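Search this site Search Menu

Regional Firms Join to Back Memorial Race Entry for Fallen Service Members

A group of regional businesses led by Trondia, a maker of work clothing, will sponsor a car in this season's late-model series in honor of service members who died in the line of duty. The car will carry the names of 133 men and women from the three counties that surround the speedway.

The sponsorship was announced at the track in April, ahead of the opening of the racing season. It will run through the final event in September. The first appearance of the car in its memorial colors is set for the May program, which begins at 7 p.m. with a flag ceremony on the front stretch.

Trondia is joined in the effort by 11 other companies, among them Sinen, a kitchenware distributor, and Drisora, a freight carrier. The remaining sponsors include a tire dealer, two family restaurants, a printing house and several building trades firms. Each has agreed to pay an equal share of the season's costs, including tires, fuel, entry fees and the vinyl lettering.

The car is being prepared by Vukčević Racing, a team that has competed at the speedway for more than a decade. The team has agreed to remove its usual commercial markings from the hood and both rear panels so that the names can be placed there. Company logos will be limited to a narrow band below the doors.

The names were drawn from county memorial rolls and then checked against records supplied by families and local veterans' groups. The sponsors stated that a name would be added only with the consent of the next of kin, where next of kin could be reached. Families who wish to correct a spelling or a rank may do so through the speedway office until the end of April. Corrections received after that time will be made before the June race.

In addition to the car itself, the sponsors will provide roughly 1,000 admission tickets over the course of the season to veterans, active-duty personnel and Gold Star families. Tickets for the May program will be held at the north gate and may be claimed with a military identification card, a veteran identification card or a letter from a county veterans' service office. Each eligible person may claim up to 2 tickets per event. Tickets are not transferable and may not be resold.

Families of those named on the car will be received separately. They will be admitted through the pit gate one hour before the general public, and will be able to view the car and take photographs before it goes to inspection. Seating has been reserved for them in the covered section near the start-finish line. The speedway has asked that families confirm the number in their party by telephone, and that they mention any need for wheelchair access at that time.

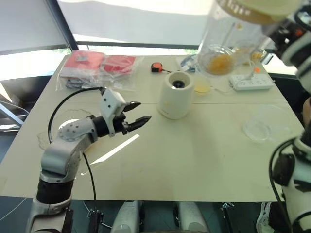
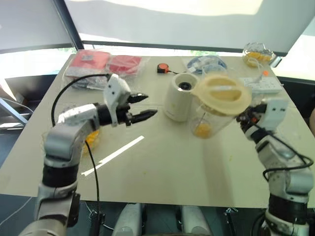
The plan has been well received by many families, although some have asked for changes. Commenting on the announcement, Marlene wrote that her brother's name should be large enough to read from the grandstand, and that she hoped the sponsors would also print the full list in the race program for older relatives who cannot walk down to the fence. She added that her mother had attended races at the speedway for most of her life and would want to take a copy home.

The sponsors replied that the size of the lettering is limited by the area of the hood and panels. They confirmed that the complete list will be printed in the May program, in large type, and that it will be posted on a board beside the main concession building for the whole season. Programs will be given without charge to the families of those named. A copy will also be deposited with each of the three county libraries.

The May program will include a moment of silence before the feature race. Track officials have asked all teams to shut off their engines at that time, and the concession stands will suspend service until the ceremony is over. A local high school band will play the national anthem. There will be no fireworks at the May event. The speedway made that decision after discussions with veterans' groups, several of which said that the noise was a hardship for some of their members.

Any prize money won by the car during the season will be divided equally between two funds. The first provides emergency help with rent, heating bills and car repairs to veterans in the three counties. The second offers scholarships to the children of service members who died on active duty. Vukčević Racing has waived its share of the winnings. The sponsors will publish a statement of the amounts paid to each fund after the final race.

Shirts bearing the design of the hood will be sold at the track and at Trondia's retail store beginning in May. The shirts will be offered in adult and youth sizes, and the company has said that all proceeds after the cost of production will go to the same two funds. Drisora will deliver orders placed by veterans' posts within the three counties at no charge. Sinen has agreed to supply the coffee service for the family reception and for the volunteers who will staff the north gate.

The car is entered in every points race on the calendar. It will also be shown without competing at two public events, the county fair in July and the harvest parade in September. Organizations that wish to request the car for a school visit or a memorial service may write to the speedway office. Requests will be considered in the order received, and none can be granted during a race week.

At the close of the season, the hood will be removed and presented to the county veterans' hall, where it will be placed on permanent display. The rear panels will be offered to the two other counties on the same terms. The sponsors have not yet decided whether the program will be repeated next year. A meeting to review costs and attendance is planned for October, and families of those named on the car will be invited to submit their views in writing before that date.

Parking for the May program will be free in all lots. Gates open to the general public at 5 p.m. In case of rain, the ceremony and the race will both be moved to the following week, and all tickets, including those provided by the sponsors, will remain valid.

133 shares 11 comments

Contact the newsroom | Copyright, all rights reserved | Back to top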